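Re: [Stindon-dance] Feb double bill - tickets, get-in, the usual

From: Thilini Jayawardena
Date: Sep 28, 2026

Hi all,

Quick one between rehearsals, sorry if it's a mess. Answers to Aileen's questions further down.
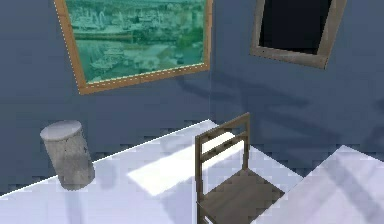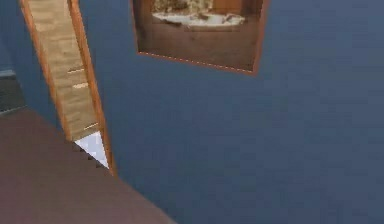

Room renders, blue-grey walls in both.

Right. Aileen wrote:

> Thilini, three things before I can put the tickets on sale.
> 1. Is it still Altico first and Lemaire after the interval? The
> draft leaflet has it the other way round.
> 2. How many pairs of tickets are we giving away, and who picks
> the winners? Last time I had people ringing me at home.
> 3. Has anyone told the theatre about the live cello? They want
> to know where it's plugging in, if it is.
> Also the hire fee has gone up to 1,955, did you see?
> Aileen

1. Altico first, yes. Leaflet is wrong. Lemaire need the interval to get the floor taped and they've asked twice now, so please please don't let it flip again. Running time 12 minutes shorter than I said in the summer, they've cut the second duet. Shame, I liked it.

2. Two pairs. Names in by email to the list address, not to Aileen, NOT by phone. I'll draw them the week before. If you're dancing in it you can't enter, your mum can.

3. Cello is acoustic, no plugging in. Needs a chair without arms and a bit of light that isn't blue. I'll tell the theatre today if I can get anybody to pick up.

Fee - yes saw it. Not happy but it's the only stage round here with a proper sprung floor and I'm not putting seven dancers on concrete in February. Skotico have said they'll split the van with us so we claw a little back there.

Other bits:

Open class is still on, the morning after the second show. Lemaire are teaching it. Bare feet or socks, bring water, no need to have done contemporary before. Under 16s need an adult in the building.

Programme notes. I have Altico's, I have nothing from Lemaire except a very long email in which the piece has a differnt title from the one on the poster. Chasing.

Can somebody with a car take the floor rolls back on the Sunday? They don't bend, so it has to be an estate or bigger. Reply to me and not the whole list, or we'll get another week of it.

Aileen, go ahead with the tickets once teh leaflet's fixed.

Thilini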